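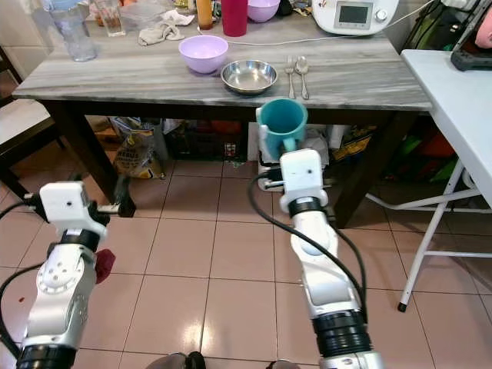
Fawzy

Minutes of the kitchen meeting, Brarkham house, second floor
Date: 6/10/23

The meeting opened after lunch in the small dining room. The minutes from March were read and accepted with one correction: the shelf that was repaired is the one over the sink, not the one by the door.

1. The gray table
It was agreed that the table should be cleared each evening. At present the bowls, the mugs, the glasses and the food machine all share the same top, and there is little place left for preparing food. The lavender bowl and the steel bowl will have their place on the lower shelf. Forks and spoons go back in the drawer after drying. The proposal to buy a second table was discussed for a long time and was not accepted. The price from Verari was 931 with delivery, and this is more than what remains for the year.

2. The food machine
The white machine with the small screen stays on the right side of the table. Several members asked that its cable does not lie across the table top when people are working there. It was decided to try a short extension along the wall. If this is not good, the point comes back to the next meeting.

3. Mugs and glasses
Glasses with some drink still at the bottom are left on the table too often. Each person is asked to empty and rinse their own glass the same day. The teal mug is for everybody. The Kusum group on the first floor asked to borrow mugs for their open day, and they may take 18 from the high cupboard if they bring them back clean.

4. Cloths
White cloths are for the table and red cloths are for the floor. It was remarked that this rule is old but not written anywhere, so it will be put on the cupboard door. Used cloths should go in the wash and not stay crumpled on the table.

5. Other matters
The window handle is still loose. The request to the building office was sent over 2 weeks ago and there is no answer. It will be sent again.
Bottles kept at the back of the table must have a label with the contents.

The next meeting will be in the same room. The hour will be put on the board.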